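Household Goods Notes, February
The adhesive shelf liner problem

Every winter the same product comes back in a new package. This time it's the Woris drawer and shelf liner, sold in rolls, and the listing says it will stay flat, grip anything, wipe clean, and peel off with no residue whenever you feel like moving. I've bought enough contact liner in my life to doubt at least two of those.

I paid for three rolls with my own money and put them in an ordinary kitchen in Skenddale: four drawers, two cabinet shelves, and the floor of the cupboard under the sink. For comparison I used the Vernow non-adhesive mat, the rubbery kind with the little ridges, in the drawers on the other side of the stove.

What the listing says

The Woris page has 388 reviews. I read a lot of them, and a good share seem to have been written the day the roll arrived, when the buyer had stuck down one sheet and liked the color. That's fine as far as it goes. A liner is easy to like on its first day. What I want to know is what the corners look like in month five, and very few people came back to say.

The seller also claims the adhesive was "tested 2856 times." Tested how? Peeled that many times? From what? I wrote and asked. The answer I got was a coupon code and a link to the same page I'd been reading.

Then there's the measurement. The roll is labeled as fitting "most drawers." Mine are not strange drawers, and I had to piece in a strip along the back of every one of them. If your drawers are deep, figure on buying one more roll than the chart tells you to.

Counters are another matter

A few readers have asked if the clear version can go on a countertop to save the stone from scratches. The seller says yes. I'd say wait. A counter gets hot pans, standing water and food acids, and a thin plastic film with glue behind it isn't built for any of those. Polished stone usually needs a cutting board and a damp cloth, and if it's been sealed properly the film gives you one more thing to clean around.
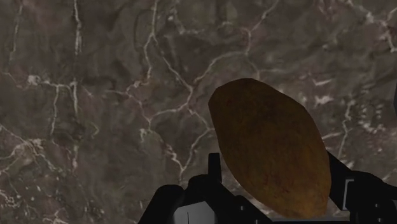
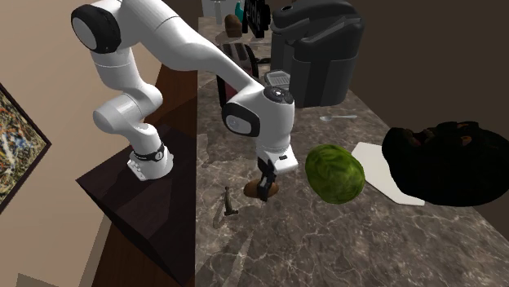 How it held up

Putting it down was the usual fight. The backing paper has a printed grid, and the grid is printed slightly off from square, so if you trust it you will end up with a slant by the far end. Use a metal ruler. I got bubbles in two drawers and worked most of them out with the edge of an old gift card.

After 8 weeks the cabinet shelves looked good. I'll give Woris that. Nothing slid, the surface wiped down with plain dish soap, and a ring from a leaky bottle of soy sauce came right off. The drawers were worse. The front corners had started to lift in the two I open most, and crumbs had found their way under. Once crumbs get in there the corner won't stick again, whatever the package says about "repositionable."

Under the sink it failed. A slow drip got beneath one edge and the whole sheet turned cloudy and soft. You could argue that's my plumbing. The package does show a sink cabinet, though, with a bottle of cleaner standing in it.

Peeling was a mixed bag. From painted wood it came up clean in one pull. From bare particle board it left a gray film, and it took cooking oil, a plastic scraper and most of an evening to get rid of. So "no residue" is true on some surfaces, and the listing doesn't say which.

The Vernow mat, meanwhile, just sat there. It's ugly, it collects crumbs in the ridges, and it costs a bit more per foot. But you can lift it out, shake it over the trash, rinse it and put it back, and there's no glue to argue with. Antoniadis makes a similar one with a smoother top that I haven't tried yet – the store near me has been out of it since before the holidays.

Would I buy it again?

For upper cabinets with painted shelves, maybe, if it's on sale. The Woris listing boasts that 92 percent of buyers "would recommend" it, and I'd like to ask those same people again next fall. For drawers I'm going with a loose mat. For under the sink, get a plastic tray with a lip and skip liner altogether.

Next issue: over-the-door hooks, and what they do to the paint.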